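Search this site Search Go

How to write the words for a historical marker

By Kheri Okoth

30 shares 4 comments

So your town is putting up a marker, and somebody (you, apparently) has to write what goes on it. I've written seven of these now, four in Vurmont and three out on the Groltberg side, and my first one took me most of a year! It was for the old Groen Street School, and I made every mistake there was to make. You can do it a lot faster.

1. Get the size limit before you write a word

Call the foundry or sign shop and ask for two numbers: how many lines you get, and how many characters fit on a line. Spaces and periods count. My Groen Street text ended up at 93 words, and I'd started with nearly a full page, so you can imagine how that week went. If both sides of the marker are yours to fill, find out if the price covers both.

2. Pin down the name of the place

Schools are terrible for this. They merge, they move across the street, they get renamed for a principal. Make a plain list of every name the building has had and the years for each one. Old city directories are great for this, and so are yearbooks, and the deed at the county office will settle the arguments. Write down the book and page when you find it. Ours was page 1586 and I can still say that from memory, having gone back three times to look it up again.

If people in town will mostly know the building by an older name, put both on the marker: the name it had when the event happened, then "now" and the current one.

3. Find two sources for every fact

A newspaper story is one source. Another newspaper story that copied the first one is still one source – check the wording, you'll spot it. For school history I go to board minutes, enrollment books and the photo files at the library. The Vurmont library keeps its clippings in numbered folders, and folder 1692 had the opening day program I'd been told didn't exist.

Keep a sheet with one line per fact and where you got it. The people approving your text will ask, and they'll ask months later when you've forgotten everything.

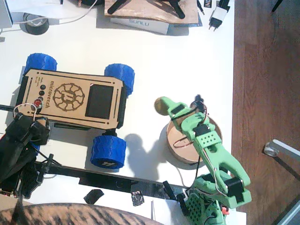
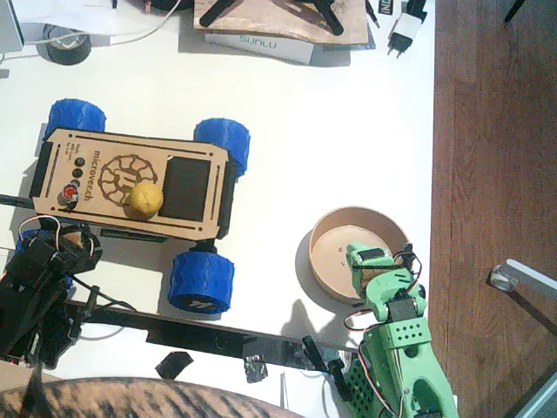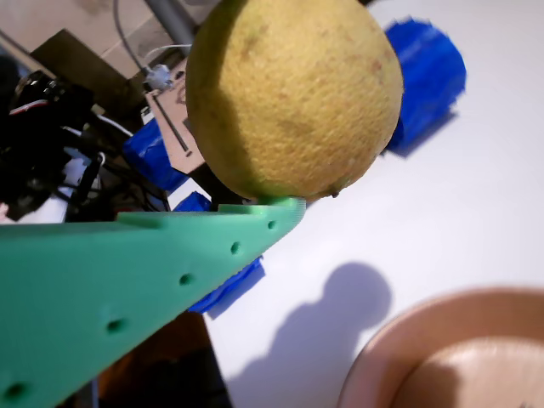
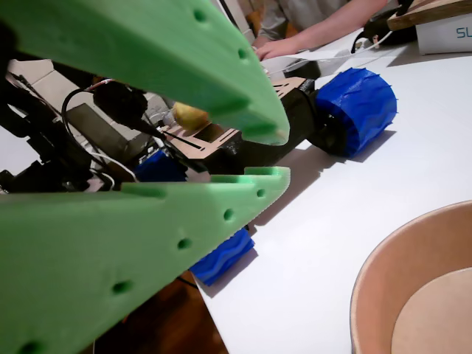

First and second, the microverch car, with a little yellow ball on top in the second; third, a yellow citrus fruit on a green gripper; fourth, the green gripper fingers and a small wheeled robot.

4. Talk to the people who were there

Do this early. Bring a printed photo or two, because a picture gets people talking much better than a list of questions does. Ask how they spell their name and how they want it to appear (middle initial, married name, all of that). Then read it back to them out loud, letter by letter. Bronze is not forgiving.

Ask too what they'd want a kid walking by to know. I got my best line on the Groen Street marker that way, from a woman who'd been in first grade there, and all I did was shorten it.

5. Write it long, then cut

Start with what happened, on this spot, and when. Then who. Background goes last and usually gets cut. I take out:

- "first," "oldest" and "only," unless I can prove it
- "today" and "recently" (it'll be up for decades)
- any adjective that's telling people how to feel

Say the plain thing plainly, too. If children were kept out of a school, write that they were kept out. Don't hide it behind "changes in enrollment," which a reviewer once tried to talk me into.

6. Proof it on paper, at full size

Tape sheets together, stick it on a wall at marker height and stand back as far as the sidewalk will be. Have someone who's never seen it read it aloud. Then read it backward yourself, word by word. I caught "Grotlberg" on the Idico Bridge marker this way – the day before it went out to be cast!

When the foundry sends a proof, check that too, from scratch. They retype things. Sign it only when you've read every line, and save a copy of what you signed.

Comments (4) Share Print

Contact | Copyright Kheri Okoth | Back to top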